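Keeping a Two-Arm Table in Working Order
Project report, spring term
Etelka Szekeres, with Desmond Boateng
Pustham workshop, Flestside

1. How we came to this project

When we signed up for the term project, both of us wanted to write software. What we got was the Majali cell, which is what everyone at Flestside calls the table with the two white arms, and our job was to look after it from the start of term until the end of March. I will admit that I was a little disappointed for the first week or so. By the second week I had my sleeves rolled up and my head under the extrusion, and I have been fond of the thing ever since (Desmond says he liked it from day one, and I believe him).

The cell is used for simple handling work. Small parts go on the table, the arms pick them up and put them in a bin, and the joint positions are logged by a program called Flokport that earlier students wrote. Over the term the log shows 2,368 pick attempts, 924 of them after we had redone the cover and the gripper checks. Those numbers come straight from Flokport and we did not leave any runs out.

2. The table as we set it up

Both arms stand on the far edge of the table, so the person working at the front has room to lay out parts. The power and signal lines run along the extrusion behind them. We put a good deal of time into the cover, because the old one slid every time somebody leaned on it, and a part that has moved by a finger's width is a part the gripper will miss. The new one is held at the front edge with a small clamp. Tighten it too far and the cloth puckers, so we learned to pull the cover smooth with one hand and close the clamp gently with the other.
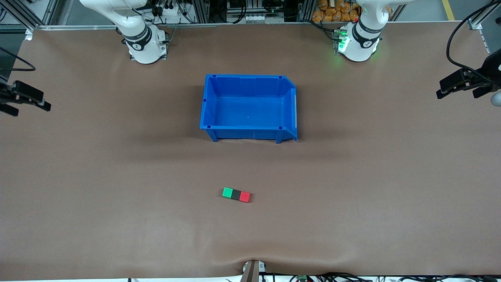
Figure 1. The table with both arms, the blue bin, and the three-cube bar laid out in front.

The three-cube bar became our favorite test piece. Its ends are different colors, green and red, so you can tell at a glance which way around it has been put down, and that saved us a lot of arguing over the log afterward. We wrote down a starting spot for the bin as well, and we both got into the habit of checking it before a run.

3. The start-up routine

We rewrote the start-up sheet three times. The first one was two pages long, and I was very proud of it, and people simply did not read it. The version that stayed on the wall goes like this:

Smooth the cover and check the clamp.
Look along each cable from the arm to the frame and free anything that has caught.
Switch on, and wait for the arms to finish their self-check before reaching over the table.
Open and close each gripper a few times with no part in it.
Put the bin and the test piece in their places and make one slow pick.

The slow pick is the step people like to skip, and I understand why, but it found more trouble for us than all the others put together.

4. Looking after the grippers

Most of our repair time went into the grippers. The fingers are flat plates that close toward each other, and they are carried on links held by round-headed screws. Those screws work loose little by little. You do not see it happening - what you notice is a block that turns slightly as it is lifted, or a finger that arrives a moment after its partner. We replaced 2 screws on the left arm and put a small amount of thread locker on the rest, after asking our supervisor which kind was safe to use near the plastic parts.

Desmond made a habit of testing each gripper over a single block, fingers wide open, then lowering it slowly and watching whether both sides met the block together. If one touched first, he would stop, back off, and correct the wrist position in Flokport before anyone reached for a screwdriver. In the beginning I did it the other way around, and lost a whole afternoon to a gripper that had nothing wrong with it.

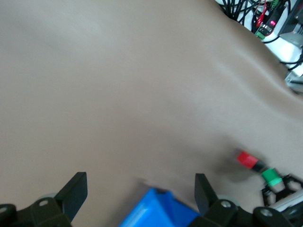 How often should the gripper screws be checked?
We checked them at the start of every working session, and again after any run in which a finger had bumped the table or the bin.

5. Cables, and what is left to do

The cables are the part we are least satisfied with. We bundled what we could along the frame, but the arms need slack to move, and slack likes to wander. A proper cable guide for each arm would be a fine job for the next pair of students. We got as far as a cardboard model of one, and it is in the drawer under the bench along with our notes and the spare screws.

We would also ask whoever comes next to keep the paper logbook going alongside Flokport. The program knows where every joint was, but it has no idea that the cover was pulled crooked that morning or that the clamp had been left half open. Please write in it even when the day went well, and put your initials next to the entry so that people know whom to ask.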